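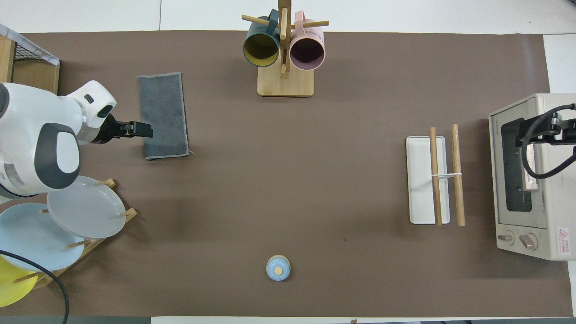
Sisters hand over Cornier house to housing trust
Congregation news | Dec 28, 2022

The Sisters of the Clamix province have completed the transfer of their former convent at Cornier to the Stalurus Housing Trust. The deed was signed after the provincial council gave its final consent in October. The transfer covers the main building, the chapel and the walled garden, a total floor area of 2,172 square metres.

Under the terms of the agreement, the trust holds the building on a lease of 100 years at a nominal rent. The freehold stays with the congregation. The trust will convert the two upper floors into 26 single flats for older people on low incomes, with priority for those already living in the parish. The ground floor is to be kept for shared use.

The chapel is not part of the conversion. It remains a place of worship under the care of the parish, and Mass will continue to be said there on the first Friday of each month. The reserved Sacrament has been moved to the parish church for the duration of the works. The altar stone and the Stations of the Cross stay in place and will be boxed in before the roof repairs begin.

The eight sisters who made up the last community have moved to the congregation's house at Daly. The community archive, including the profession registers and the school log books, has gone with them. Requests to consult it should be made in writing to the provincial secretary.

Roy Tunstall, property adviser to the province, said the survey had found the main structure sound. "The north gutter and the boiler need replacing, and the wiring is out of date. Those costs are shared equally between the province and the trust for the first phase."

The sisters' graves, in the north-east corner of the garden, are excluded from the lease. A right of way from the lower gate has been recorded so that relatives and members of the congregation can visit at any time.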